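Search this site Go Advanced search

Workshop > Teleoperation > Inspection sheets > Two-arm conveyor cell

Two-arm conveyor cell: pre-session safety checklist with comments

January 19, 2021
By Ronaldo Dimaculangan

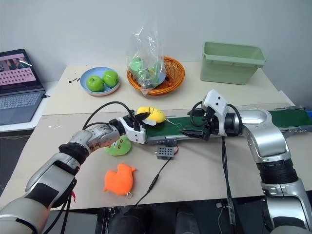
Bullen cell: left gripper closed on the yellow plush at the conveyor, right gripper open over the belt.

Complete before anyone takes the remote controls. Mark each line OK, FIX or N/A. A FIX in section 1 or 2 stops the session. Sheet covers demonstration no. 251 onward.

1. Stopping and power

1.1 Emergency stop pressed and reset from the operator's chair. OK
1.2 Second stop button within reach of the spotter. OK
Comment: Was behind the chair last time. Moved to the spotter's side and taped down.
1.3 Arms hold position when the remote link is unplugged. OK
1.4 Belt stops with the arms, on the same button. FIX
Comment: Arms stopped at once, belt ran on. Relay to be replaced by Maluleke. No demonstrations with a moving belt until this is signed off. Still-belt work may go ahead under my initials.

2. Arms and grippers

2.1 Base bolts checked with torque wrench, both arms. OK
2.2 Gripper cables clear of the wrist through full turn. OK
Comment: The loops on the left arm stand up high. Fine at present, but look again after any change to the home position. The right gripper cable hangs toward the front of the table, so watch it when reaching low.
2.3 Grip force at the soft toy setting. OK
2.4 Speed limit on for new operators. OK
2.5 Arms cannot meet over the belt at full reach. N/A
Comment: They can, and the task needs them to. Operator is to park one arm before crossing the centre with the other.

3. Table and belt

3.1 Loose wire and hooks off the belt before it is switched on. FIX
Comment: Wire hook on the green surface near the middle. Take it off by hand with the arms stopped.
3.2 Leads on the table routed away from the pick area. FIX
Comment: Black cable from the small grey box runs to the front edge. Clip it down.
3.3 Toys checked for loose rings and torn seams. OK
Comment: Orange one has a metal ring. Keep it in the set, but grip the body.

4. Recording and people

4.1 Operator has read the Inis remote control notes. OK
4.2 Hands stay out while the link is live, including when resetting toys. OK
4.3 Disk space for 96 demonstrations. OK
4.4 Failed grasps labelled as failed and kept. OK

Recheck 1.4, 3.1 and 3.2 before the next operator signs on. Copy to Grirer.

R. Dimaculangan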